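Build the boring robot

I have been going to the shared workshop in Belness since November, and I want to make a case for the dullest project you can pick. Skip the robot that plays chess. Build the one that does laundry!

Ours has eaten 44 evenings so far and I'd happily give it 44 more. Cloth is a wonderful teacher. A block has the same corners every time you reach for it, but a shirt is a new shape whenever you let go of it, and every clever idea you had on the bus gets tested in the first minute.
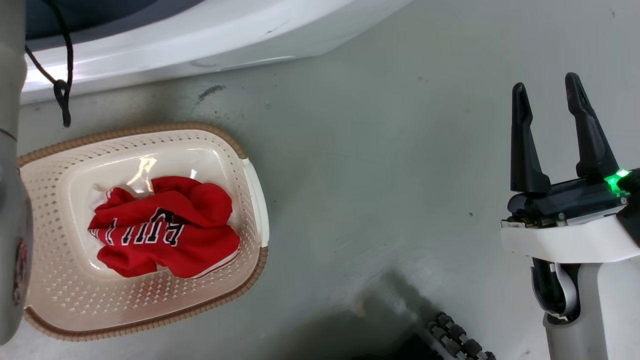
People at the bench ask why we don't start with something easier, like stacking cups. I did that at home, with a kit arm from Jastinell, and I was bored by the second weekend. With laundry I've learned more about grip, light and cable routing than in all my years of reading forums (and I have read a LOT of forums).

It's cheap to practice on, too. You own the clothes already, you can't hurt them much, and there's always another load. Our log is up to 919 tries and we're planning a party at 1,000.

Will it ever be quicker than me? I doubt it, and I don't care. Pick a chore you know by heart and find out how much your hands have been doing without telling you.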